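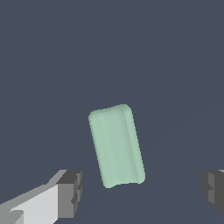

Interim report to the Ruva Fund, second period

The Ginbridge after-school robotics club was funded to teach 18 students to program a simulated arm to pick up a block and put it down again where it was asked to. We are now past the halfway point and I would describe progress as mixed. The picking up is better than it was in the first report, though I am less confident than the students are about how much better. The usual starting position for the exercise still causes arguments: the green block is tilted, the fingers are open on either side with a wide gap, and the left fingertip is a good deal nearer to it than the right one as the camera shows it. Half the group want to correct for that by eye. The other half want to trust the numbers and ignore the view altogether. Both methods have produced runs that looked fine and runs that did not.

What was promised for this period

The plan we agreed had the club finishing the grasping exercise, starting on placement, and writing up results in a form that Kalley School could reuse. Grasping is finished in the sense that every pair has a program that runs from start to end. Placement has been started. The write-up has not, and I would rather say so now than have it found out in the spring.

Grasping

The students ran 400 attempts between them. The first tally came back with a very high success rate, which the club was pleased with and I was not. When we went through the logs it was clear that several pairs were counting a success as soon as the fingers stopped moving. A gripper will stop for all sorts of reasons. We have since agreed a stricter rule – the block has to be lifted and stay lifted for 2 seconds – and the old tally has been thrown away. I do not have a replacement figure I would put my name to yet, so none is given in this report.
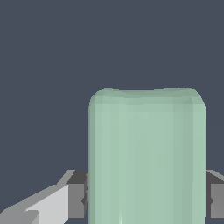

There is also the question of what the simulator lets people get away with. Friction in the Kvaran package is a setting, and a generous one by default. Two pairs found the setting early on and turned it up until their grasps stopped failing. I do not blame them, and they learned something from it, but it meant a month of results that could not be compared with anybody else's. The setting is now fixed for the whole club and stored with the project files.

Attendance

Of the 18 who signed up, most are still coming. The drop was in the first few weeks, when the work was mainly installing software on school laptops that did not want it. Sessions start at 4 p.m. and lose ten minutes to logging in, every time. If the fund is asked to back a similar club elsewhere I would suggest asking hard questions about the laptops before anything else.
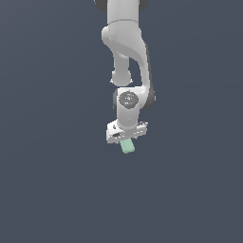 Page last updated: October

Placement

Placement is where the club is now, and it is slower going. The arm can be brought to a stop with its hand pointing down and the block hanging between the fingers, in clear space with nothing near it to hit. Getting from there to a marked spot is another matter. The hand often arrives with a slight tilt, one end lower than the other, and the students disagree about whether that needs fixing before release. My own view is that they should measure how far off the block lands and then decide. So far they have mostly talked about it.

One pair has written a neat routine that backs the arm off and tries again if the wrist angle is out. It is the best piece of code in the club and it works on their machine. We have not got it to work on any of the others.

Money

We have spent around 29 per cent of the grant. The underspend is not thrift. The sum set aside for visits to Kalley has not been touched as we had nothing worth taking there, and the software licence cost less than quoted. We would like to carry both amounts forward and will send the form separately.

Risks and what we are asking for

The main risk is that we reach the end of the project with programs that perform well in the simulator and no idea whether they would do anything useful outside it. The original bid said the skills would "transfer directly to real equipment". I did not write that sentence and I would like it taken out of the final targets. What we can fairly promise is that each pair will hand in a program, a log of its attempts under the stricter rule, and a page on where it fails.

We also ask for the write-up to be moved to the last period. Kalley have been told and have not objected, though they have not exactly been chasing us for it either.

Next steps

Repeat the grasping runs with the fixed friction setting.
Agree a distance that counts as a successful placement, and write it down before anyone starts.
Find out why the retry routine only works on one laptop.
Send the carry-forward form.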